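Pliltside Robotics Club Handbook
Section 7: Setting Up the Cue Shot Station

Welcome to the cue shot station, which has been a club favorite ever since the Madigan team talked us into trying it! Please read the whole section through before you touch the pendant, even if you sat in on a session back in April. Set-up takes a new pair 24 minutes, and there is no prize for beating that.

Step 1. Put the little pool table on the marbled top, and find the emergency stop box. Both partners should press it once and reset it, so that your hands know the way. 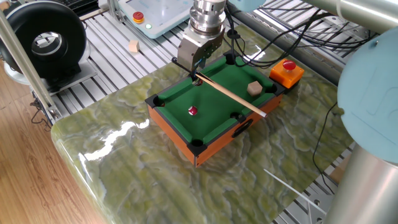 Step 2. Load the Landen grip program and bring the fingers down over the thick end of the cue. Close them slowly, at speed setting 33 or lower, and keep your own fingers well away while you do (we do mean it).

Note: The light-colored tip is the end that meets the ball, so leave it sticking out.

Step 3. Lift the cue clear of the rail and pause. With the fingers pinching near one end, the rest of the cue has a long way to swing, so watch what it might brush against.

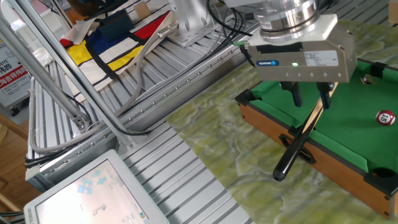

Photo: Pliltside Robotics Club

Caution: If the cue slips, press stop first and reach in second.

Step 4. Lay the cue down across the felt, with its tip toward the right rail, and save that position as your rest point. You'll be coming back to it a lot, so give it a name your partner will understand.
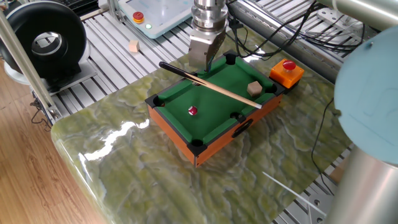 Reading time: 2 minutes

Step 5. Run the Savov alignment routine and type in 148 when it asks for the approach value. Then step the arm forward in small moves, chatting with your partner as you go.
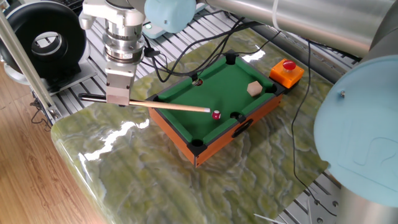 Your first shot is really a test of patience, and we'd love for you to enjoy it. Go for a gentle tap, and write down your settings before you change anything. Stop stepping when the tip is almost touching the red-and-white ball, as it is in the photo, and check the line from low down at the side. If you're happy with it, call out "shot" and run the stroke.

Step 6. Return to the rest point, open the fingers, and sign the station log.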